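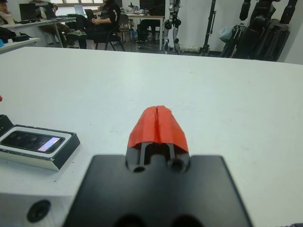

Budget for the Fingertips
By Reshma Baloyi

Most equipment budgets for robot work are written backward. The arm goes on the first line, with its price to the dollar, and everything that touches the arm gets lumped together near the bottom as "accessories." I have written budgets that way myself. I now think the bottom of the page deserves most of the planning time, even when it gets the smaller share of the money.

Take gripper pads. They are cheap, and a buyer comparing two arms will spend no time on them. But the pads are where the robot meets the work. A task like lifting a phone out of a box depends on the pad surface and on how the two tips close. If the pads wear down or peel, an expensive arm becomes a machine that drops things. In our first year at Tindwood we had no line for replacement pads. We bought them out of the office supply account, in small orders, and paid for shipping every time. Across that year we placed 19 orders. One order in January would have covered it.

The same goes for objects. People planning a handling project tend to assume the things being handled will be found lying around. Some will. But phones, boxes and cases get scratched and go missing, and a test set that changes from week to week makes results hard to compare. Buy the objects in sets, keep a spare set in a cabinet, and put both on the budget.

Then there is floor space. A robot takes up its own footprint, plus the stand, the cables, and a clear area for people to walk. It also needs a bench, and someone at a laptop within speaking distance. The room fills up faster than the floor plan says it will. When Zistitholm was choosing between two units last spring, I argued for adding one robot in place of two and spending the difference on shelving, benches and a second power circuit. I lost that argument. Three months later one of the robots was parked against a wall with no bench to work at, and the circuit was ordered at a rush rate.

I understand why it happens. A grant reviewer or a finance office can picture a robot. A request for shelving sounds like something that should come out of another account. Vendors do not help much here either. The quote we had from Lunent was clear and honest about the hardware, and it listed spare parts on page 5, after the warranty terms. By then the person signing has usually stopped reading.

There is a fair case against my view. Equipment money often comes in one piece and has to be spent by a deadline, while supplies can be found later from running costs. A lab that spends its one large grant on benches may wait years for another chance at an arm. I accept that. Where the rules really do separate the two kinds of money, buy the arm. But many of us have never asked what the rules allow. When I did ask, I was told that pads, fixtures and a year of spares could go on the same purchase order as the robot, as long as they were listed at the time of purchase.

My own practice now is to write the task first, then list what it uses up in a month, then what it needs around it, and only then look at robots. The first list I made this way came to 256 items, most of them small. It took me 3 afternoons. The arm we picked at the end was the cheaper of the two on offer, and the money left over went to a second set of grippers, which are already in use.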